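# Setup and Upkeep of the Two-Arm Cell

Project report by Mireille Ghanem
Robotics Technology, Stultwood Technical College

## 1. Background

The cell was handed over to me in August with a one-page note and a box of spare screws. It has two arms, which the lab calls Majali (left) and Fara (right). Both run from one desktop computer using Cakodora, the control program written by an earlier student group. My task was to get the cell running on a regular schedule again and to write down how it is looked after, so that the next student doesn't have to work it out from the code.

This report covers the mounting, the cables, the grippers and the daily check. It does not cover training or task results.

## 2. Grippers and wrist cameras

Most of the faults in the old log were gripper faults. The fingers get scratched and worn from touching the table, and a worn tip changes where the grip closes. I now look at the tips before each session and swap a finger when the notch has rounded over. The log had no record of finger changes before this, so I started one.

For checking grip I used small objects with different surfaces. Metal rings and springs are the hardest on the fingers. Plastic parts are easier, but glossy ones slip if the closing force is set too low.
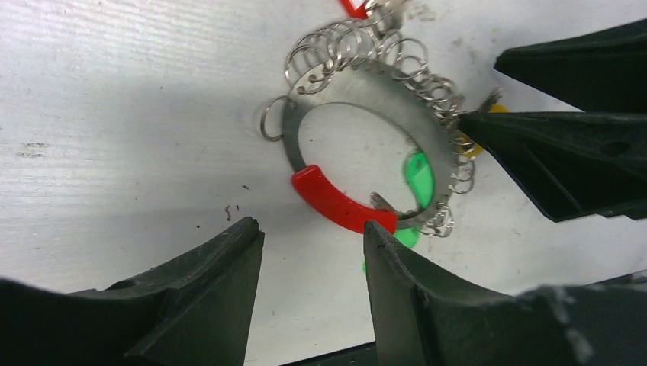

The force limit is set in the Cakodora config file on a scale that goes up to 1000. I settled on 210 for both arms. Higher values held heavy parts better but made the gripper motors run hot during long sessions, and one of them shut itself off twice. After any change to this value the program has to be restarted, or it keeps the old one.

The wrist camera gets a wipe with a dry lens cloth. If it has been bumped, the bracket screws should be checked before anything else - a loose bracket looks a lot like a bad calibration.

## 3. Cables

Cables took more of my time than any other part. The first layout was too tight at the wrist, and Fara lost its connection whenever the last joint turned all the way. I rerouted both arms with more slack. The rules I ended up with:

- Leave a loop at the wrist big enough for a full turn of the last joint.
- Tie the cable to the link and never to a motor.
- Move each joint by hand through its full range with the power off, and watch the loop. 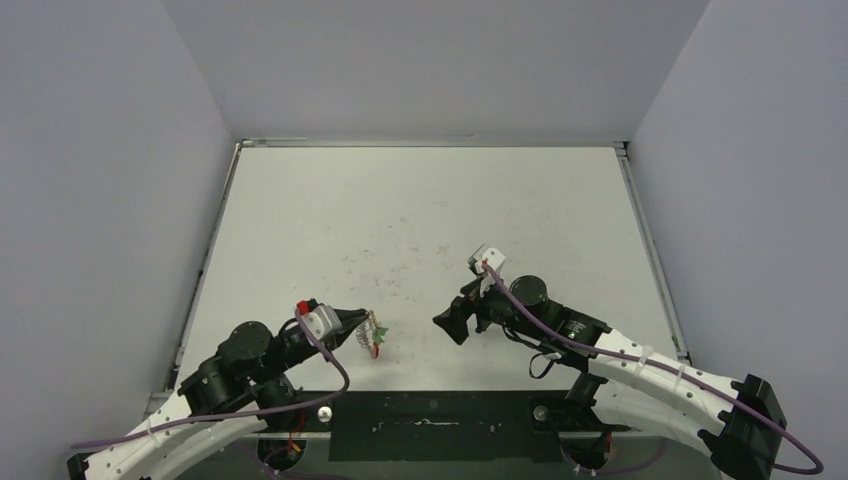

The program logs a dropped connection as error 3. Before the reroute this showed up in nearly every session. It has shown up once since then, and that time the plug at the computer end was not pushed in.

## 4. Daily check

1. Power off. Check the bolts at the base plate and the brackets under the arms.
2. Wipe the tabletop. Small specks of grit end up under the fingers.
3. Look over the finger tips and write down any change.
4. Power on and home Majali first, then Fara. Homing them together can make them meet in the middle.
5. Open and close both grippers and compare the readings with the last entry in the log.

The motor counter is reset in the log every 2000 cycles, when the joint screws are also retightened.

## 5. Open items

Fara still drifts a little at the shoulder after a long session. Homing it again clears the drift, but I have not found the cause. I would start with the shoulder motor horn, which I did not take apart. The spare fingers are also running low and the print file for them is in the Cakodora folder under "parts."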